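Ticket: Episode listings for Gilley show short versions under the full series
Status: Closed
Product: Birix program guide, web catalog
Opened by: Riet Vanhove
Assigned to: Evelien Dekker
Priority: Normal

Riet Vanhove
On the page for Gilley, the half-hour cuts are turning up in the list of full-length episodes. A viewer who clicks on episode 5 gets the short version, and the hour-long one is missing. The synopsis is still the long one, so it mentions items that were edited out of the short cut. We have had complaints from viewers who were waiting for a particular clock and never saw it.

Steps:
Open the catalog and go to Factual, then Antiques and Collecting.
Pick Gilley.
Open the list for the current series.
Click episode 5.

Expected: full episode, one hour.
Result: short version, half an hour, with the full episode's text.

It happens in two browsers and on the TV app. Clearing the cache made no difference.

Evelien Dekker
Thanks. I can see the same thing on my side. Does it affect the older series, or only the current one?

Riet Vanhove
Only the current one as far as I can tell. I looked through the previous two series and they list correctly, with the short versions on their own page.

Evelien Dekker
Found part of it. The short versions came in from Coppens with the same parent ID as the full series. In earlier deliveries they had a separate parent. When two records share a parent and an episode number, the guide keeps the one with the later update time. The short cuts were delivered after the full ones, so they win.

The full episodes are still in the database. They are hidden from the list but have not been deleted.

Hilde Van Hecke
Adding a note from the schedule side. The broadcast schedule is not affected, it reads the duration from playout. Only on-demand is wrong. Please don't change the episode numbers to get around this, the press listings for May use them.

Evelien Dekker
Understood, numbers will stay as they are. I tried moving the short versions to a new parent by hand on the test server. The full episodes came back, but the next import from Coppens put everything back the way it was. The import overwrites the parent field each time it runs, which is at 5 in the morning.

I need the delivery sheet for this series to see which parent ID was on the tapes. Marijke, do you have it in the archive room?

Marijke Jacobs
The sheets were packed with the series material. I will go through it this afternoon.

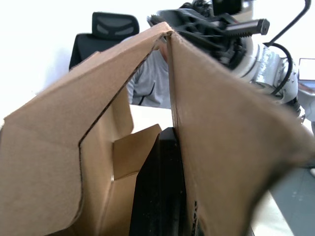
Attachment 1: cardboard box, flaps

Marijke Jacobs
I have the sheet. The short versions are down as "Gilley, reversions" with their own series code, ending in 200. The full series ends in 500. So the paper is right and the code was changed somewhere between the sheet and the feed. I have sent you a scan by mail.

Evelien Dekker
Got the scan, thank you. In the feed both sets end in 500. I have asked Coppens to correct their side and resend.

Nathalie Van der Linden
I handle the feed contact with Coppens. Their answer: the person who set up the delivery copied the template from the full series and did not change the code. They will resend the short versions with 200. They can't say when, so please put something in place until then.

Evelien Dekker
Workaround is live. I added a rule to the import in Gestis: if the series is Gilley and the duration is under 40 minutes, the record goes to the parent ending in 200. The rule runs after the overwrite, so the morning import should no longer undo it.

Riet, please check the list again tomorrow after the import. The search index updates separately, so search results may stay wrong for a few hours.

Riet Vanhove
Checked after the import. Episode 5 now opens the full version. The short versions are on their own page and the link between the two pages works. Search still showed the short cut of episode 2 first thing, but it was fine by lunch.

One small thing: the synopsis on the short versions is still the long text.

Evelien Dekker
That text comes from the feed as well. Coppens would have to supply shorter ones, or your team can enter them by hand in the override field. An override is kept when the record is imported again.

Riet Vanhove
We'll write them ourselves. You can close this.

Nathalie Van der Linden
Corrected delivery received from Coppens. All the short versions have the code ending in 200.

Evelien Dekker
Import rule removed from Gestis and the list checked after a manual run. Both pages are correct. Closing.

Resolution: Wrong series code in supplier feed, corrected by supplier. Temporary import rule removed.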